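Celemano Hand Pair
Two-handed demonstration grippers for people who would sooner show than program

Teaching a robot with a pendant is a fine way to spend an afternoon, provided you had no plans for the evening. The Celemano Hand Pair skips the robot for the teaching part. Pick up one gripper in each hand, do the job, put them down. The recording goes to your arms later, when you've finished your coffee.
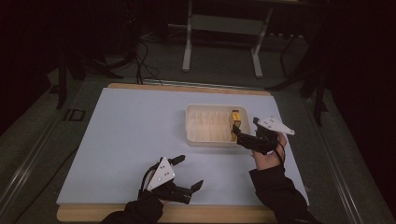
Each hand weighs 669 grams with its cable, a figure Salma Lamrani in our workshop considers a personal defeat and is still working on. Your wrists will notice by lunchtime. We suggest short sessions and no heroics.

What people teach with it
Picking small boxed goods, loading trays, handing an item from left to right. Also dropping things, which our customers record in great quantity and then delete. The review software plays back both hands side by side so you can decide which takes deserve to live.
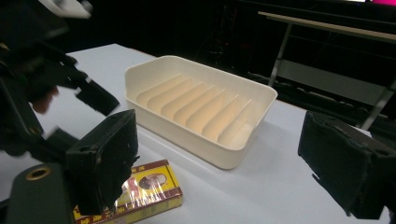

Fingers and pads
Finger pads are a wear part. They fray, they go fuzzy, and they carry on gripping for longer than their looks suggest. Replace them when the grip goes, or when a visitor is coming. Spare pads are sold in packs of 48, a number chosen by Hubert Schwaiger, who buys the boxes they ship in.
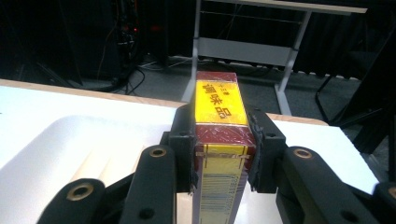
Choosing a first task is where most new owners get ambitious. Please don't start with shoelaces. A stiff carton with flat sides is about right, and a seasoning box held on end between the fingers will teach you plenty about squeeze and angle before you move on to anything floppy. Glossy wrap is worth including early too, as your robot will meet it sooner or later and may as well be introduced properly.

In the case
2 grippers, left and right
Cables for both
One pack of spare pads
Hex key (you will lose it; it's a standard size)
Printed guide, 211 pages, of which the first nine are useful

Ordering
Sold directly from our Rastville workshop. Arms and mounts are not included. For help matching the recordings to an arm you already own, write to Sherif Bennani at the support desk and tell him the model before you tell him the problem.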